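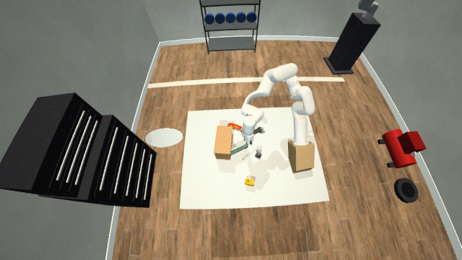

The long life of a plank floor

Old boards are back in demand, and the people who lift, sort and relay them have more work than they can take on

The yard at Skotent opens at seven and by half past there is usually a van waiting at the gate. Most of the callers want the same thing: enough old floorboards to do a front room and a hallway, in one width and one colour, ready to lay by the weekend. Most of them go home with something else, or with a date to come back.

Reclaimed boards do not come in matching sets. They come out of chapels, mills, schools and terraced houses, and they arrive as they were lifted, with nails through them and a century of dust packed into the joints. A single house might give up three widths. The bedrooms often have better timber than the parlour, where a carpet was always going to cover it.

The yard has been sorting boards for 60 years. The method has hardly changed. Each board is laid across two trestles, the nails are punched back from the underside and pulled, and a magnet is run along both faces. Anything with live worm is burnt. The rest is stacked by width, then by thickness, and only then by colour, with thin battens between the layers so that air can move.

The first stack you come to holds pine, which is what most older British houses have under their carpets. It was imported by the shipload, much of it from slow-grown forests around the Baltic, and the tight rings make it harder than anything sold as pine in a builder's merchant today. It darkens with age to the colour of strong tea. Sand it and it goes back to pale straw, which upsets people who bought it for the tea.

Oak is kept under cover at the back. There is less of it and it costs more, and a good part of it was never flooring to begin with. Old beams are sawn down into boards at Gasser, a small mill on the river that works for four or five yards in the area. One beam in June gave 165 feet of usable board after the split ends were cut off. The saw had to be stopped twice for iron.

What it costs

The price of old boards has climbed steadily, and the price of laying them has climbed faster. For a sitting room of ordinary size, one customer at Skotent was quoted £1591 for the boards alone, and fitting and finishing came in separately. A new engineered floor for the same room would have been roughly £700.

The difference is partly labour. New boards are milled to fit one another and can be clicked or glued down in a day. Old boards have to be persuaded. The tongues are broken, the edges have worn round, and one end may be thinner than the other by the thickness of a coin. A fitter will lay the whole room out dry before fixing anything, and then move half of it.

There is also waste to allow for. The usual advice is to buy a fifth more than the room measures, and for very mixed lots a quarter. People resist this at the counter and ring up a fortnight later asking whether there is any more of the same. There seldom is.

Mixing the colours

Matching used to be the whole aim. Fitters would hide the odd board under a bed or behind the door, and stain whatever was left until it agreed with its neighbours. Taste has moved on, and many customers now ask for a floor in several tones, laid so that a lighter board sits next to a darker one all the way across.

It is harder than it sounds. Left to chance, similar boards end up side by side and the floor looks patchy. The fitters who do it well sort the boards into piles before they start and draw from each pile in turn. They also stagger the end joints, so that no two line up in neighbouring rows, and they keep the shortest lengths for the edges of the room.

Skirting makes a difference too. A deep, dark one closes the floor in. A narrow pale strip gives the boards a clean line to stop against and covers the gap that has to be left at the wall for the timber to swell in damp weather. That gap should be at least ten millimetres. Floors laid tight to the plaster will lift in the middle by their second autumn, and the only cure is to take the skirting off and run a saw round the room.

Underfoot and underneath

Draughts are the common complaint. A suspended floor with nothing below it but joists and air will be cold in January whatever is laid on top. When the boards are up there is a chance to fit insulation between the joists, and it is a mistake to miss it. The air bricks outside must stay clear all the same, or the joists will rot.

For finishing, the choice is still between oil and varnish. Varnish lasts longer and looks worse when it goes, since it wears through in paths from door to door and the whole room has to be sanded again. Oil needs doing every year or so but can be patched. Tilura, a hard oil much used in this part of the country, goes on thin with a cloth and wants a full day between coats. Grornier sells a wax that goes over the top, though it makes stairs slippery and should be kept off them.

A board an inch thick can be sanded five or six times before the nail heads start to show. With a careful owner that is good for another hundred years. At the end of it, the boards can be lifted again, provided they were nailed and not glued. The yard will not buy glued boards at any price, and there is a sign by the gate that says so.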